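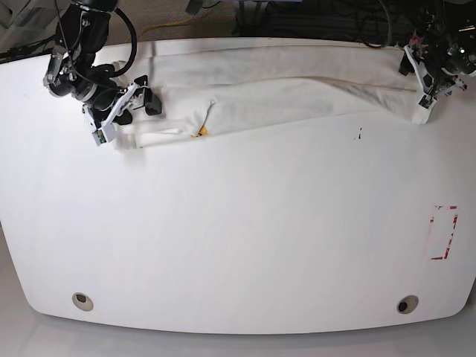
A long white garment stretched across a white tabletop.

Dwynwen Harries does not like the word vigil. "It makes people think of candles," she says. "We had two candles last time and the wind put them both out."

Harries speaks for Pavis, a small group in Wurkumton that opposes any change in the law on assisted dying. In February its supporters stood in silence outside the town hall for seven hours, and they plan to do it again. I asked what the silence was supposed to achieve.

"It makes people ask," she said. Did they? "A few. Mostly they asked where the bus stop had gone."

She is good company and quick to admit a weak point, which makes her harder to argue with than the leaflets. The leaflet I was given says that "the people of Wurkumton have spoken". What it means is a petition with 269 signatures. When I put it to her that this was a thin slice of the town, she didn't disagree.

"I didn't write that line and I wouldn't have," she said. "But they're real names. I sat at the table and watched people think before they signed. One man took twenty minutes."

The group's case rests on pressure. Harries, who spent years as a home carer, says she has heard old people call themselves a burden so often that she stopped noticing. "You give those people a form to fill in and tell them it's a free choice. I don't believe it would be."

I don't doubt she heard it. I am less sure what it proves. People say they are a burden now, with the law as it stands, and some of them die badly. I asked what Pavis would offer someone in severe pain who had made up their mind and wasn't being pushed by anybody.

There was a long pause. "Better nursing at home, at night as well. I know that isn't a full answer."

Dong-geon Won, who supports a change in the law, went along to the town hall to hear her out. The two talked on the steps until four o'clock. "She was polite and she listened," he told me. "My father would have wanted the choice, and she didn't tell me he was wrong. But the placards did."

Harries winced when I read that back to her. The placards, she said, were left over from another group, Uvis, and would be changed. By whom, and to what, she couldn't yet say.

Pavis wants a public meeting next, with speakers from both sides. I asked who had been invited from the other one. "Mr Won," she said, "if he'll come." He said he hadn't been asked.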